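### 3. Fitting the liner and first use

This section covers the Misness 28-litre kitchen pedal bin. Read section 2 first if the lid damper has not been fitted yet.

**Before you start**

- Stand the bin on a hard, level floor. Thick carpet stops the pedal travelling its full distance.
- Leave a gap behind the bin so the lid can open without touching the wall.
- Take the cardboard spacer out from under the pedal. Keep it if you expect to move the bin again.

**Fitting the liner**

1. Press the pedal and hold the lid open with your free hand.
2. Lift out the inner bucket by its wire handle.
3. Unclip the retaining ring from the rim of the bucket. The clip is on the side marked with an arrow.
4. Tear one liner from the roll and shake it open.
5. Push the liner down into the bucket until it touches the base, then fold the top edge over the rim.
6. Press the retaining ring back on, starting opposite the clip. It should snap at the arrow.
7. Lower the bucket into the bin with the handle towards the hinge.

Any drawstring or plain-top liner of the right size will fit. Thin liners tend to ride up when the bucket is nearly full – if this happens, fold over a deeper edge at step 5.
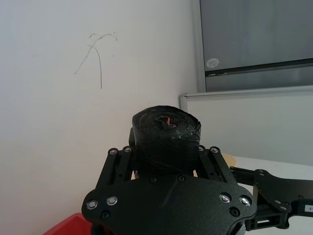 *Black liners on the roll.*

**Setting the lid speed**

The damper screw is at the back of the hinge, behind a rubber plug.

1. Remove the plug with a fingernail. Do not use a knife.
2. Turn the screw clockwise for a slower lid, anticlockwise for a faster one. Make a quarter turn at a time and test with the pedal.
3. Refit the plug.

> **Caution:** Do not turn the screw more than two full turns in either direction. The damper can come off its thread, and this is not covered by the guarantee.

**Emptying**

Empty the bin when the contents reach the line moulded inside the bucket. Take the ring off first, gather the liner by its folded edge and lift straight up. If the liner sticks, let some air down one side with your hand flat against the bucket.

> **Note:** Never put hot ash, cigarette ends or used batteries in the bin.

**Cleaning**

Wash the bucket and ring in warm water with washing-up liquid. Wipe the outer body with a damp cloth and dry it – standing water marks the finish round the pedal. The bucket is not dishwasher safe.

**Spare parts**

Rings, plugs and dampers are sold singly through the Nudurgate parts desk, which is closed after noon on Friday. The retaining ring is part 373. Quote the letter stamped under the base as well, as there are three versions of the hinge.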